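Home inspector in Windbridge – worth paying extra?
Home Buying > Inspections

marlow_creek
We're under contract on a 27-year-old house in Windbridge and have 8 days left for inspections. Sivetstead Home Inspection can come out this week. The seller's agent keeps pushing Danden, who are cheaper. Has anyone used either one?

tinroof6
Used Sivetstead in October. The inspector was there most of the morning and went into the attic and the crawl space. He found a bad flashing joint that would have cost us 2,000 dollars later on. The report came the next day.

gladwick
I'd go with Danden. We had them for two houses and they were fine both times. I don't buy the idea that an agent's pick is always a bad pick.

tinroof6
Not always, but the seller's agent wants the sale to close. I'd hire my own.

marlow_creek
Fair points from both of you. The kitchen is my main worry, as the outlets by the counter look original. We want to redo it in light wood anyway. 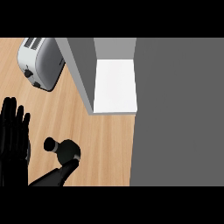
Rendered kitchen, counter with toaster

pellbrook
Ask for the outlets to be tested one by one and listed in the report. Some inspectors only test a few per room. Also get a sewer scope – neither company includes it, and Smadi Drain does them separately.

gladwick
A sewer scope on a house that age is overkill if the pipes are plastic.

pellbrook
Mine were plastic and had a belly in the line 6 feet from the foundation. I'd still do it.

marlow_creek
Booked Sivetstead and left a message with Smadi. Will post when I have the report.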